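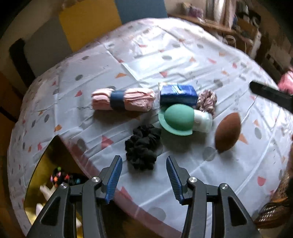
2000-12-20 -- Kelcombe workroom, round table

Start 9ish, table finally clear of the Alwood boxes. New cloth on it, the wipe-clean one with the grey dots and the little pink and orange triangles. Fold lines still in it, a whole grid of them. Tried smoothing by hand, no good. Don't iron it, it's plastic!! Maybe leave it out flat over the break with books on.

Job today: small soft things for the sorting kit. Want to settle which ones stay in, what goes in which bag, and what the card says. Should have been done in November.

Out on the table so far:
black scrunchie
pink roll w/ dark blue band
blue packet
stripey scrunchie, pink/brown/white
little teal hat

Notes on each as I go, in no order.

Black scrunchie. Fine. Reads as a black blob from the far chair, you need to be near it to see it's a loop. Keep, but not in the dark bag -- people feel round the bottom and miss it. Goes in the calico one.

Pink roll. Ends are frayed and I'm in two minds. They look nice all ruffled out but they shed, pink bits on my sleeve all morning. Could run a zigzag down each end or just let it go. Band sits left of the middle, shifted it over twice and it creeps back. Roll is probably fatter at one side. Re-roll from the other end and see. If the band comes off the whole thing is just a rag and the card makes no sense, so the band needs a stitch. One stitch, matching thread, underneath.

Blue packet. Shiny wrapper, slides about on the cloth if you bump it. Everyone picks it first. Corners will go before anything else in the kit so get spares in, same colour if the shop has them. Don't let it get opened.

Hat. Won't sit level for me, keeps ending up on a lean with the brim toward whoever's nearest. Tried it dome down, silly, rocks. Leave it to sit how it wants. Card currently says "green hat", Lockwood list says "blue hat". It's teal. Changing both to "small hat" and then there's no argument about it.

Stripey scrunchie -- best thing in the kit. Puffs back up after squashing. The pink in it is close to the pink of the roll though and under the tube light they're harder to tell apart than I'd like. For the matching round they go at opposite ends of the table. WRITE THIS ON THE CARD.

Tea.

10.40 second go. Moved things round so it's not the same row every time. Closer together this time, things touching. Wanted to know if a packed group is harder to pick from than a spread out one. My feeling is yes and mostly on account of the soft things, they lean on their neighbours and you drag two when you meant one. Hard things you can just pinch. 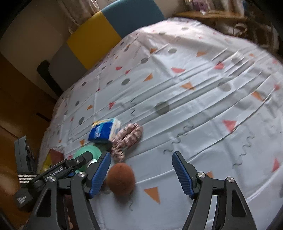
The reddish-brown ball is on trial. Nice to have something properly round next to all the floppy stuff. Worry is obvious, round table, no lip, wood floor. Seems ok if it's put down gently but I wouldn't trust it with a keen six year old leaning on the cloth. Options: beanbag type ball instead, or a ring of cord under it. Or flatten one side a bit, which defeats the porpose. Will ask Alwood what they did with theirs.

Colour is good though. Nothing else that colour in the kit so the card can just say "brown ball" and be done.

Also -- the cloth pattern. Orange triangles are going to be a nuisance. With a thing sat right beside one your eye goes to the triangle first. And the grey squiggly marks. Fine for a party table, bit busy for this. Plain white one on order from the Planar people, if it doesn't come by the new year I'll flip this one over and use the back. Haven't checked what the back looks like.

Bags, as decided:
Calico -- black scrunchie, blue packet, hat
Dark -- stripey scrunchie, pink roll
Ball travels separately, in the tin, until I make up my mind about it

So 2 bags and a tin. Labels on string, not stickers, stickers came off last time and left gum on everything.

Cards. Stock in the drawer is 2,000 blanks, so no shortage, print on the thick side. Kelcombe set needs 17. Lockwood can have the leftovers. Spelling check before printing this time please (says me).

To do
zigzag the roll ends?? decide
stitch the band
spares of the blue packet
cord ring for ball, try one in string first
card wording: small hat, brown ball, opposite ends note
books on the cloth overnight
ring Planar re the white cloth, they shut Friday I think

Swept up the pink fluff. Lid for the tin is not in the cuboard where it should be, look in the Lockwood box tomorow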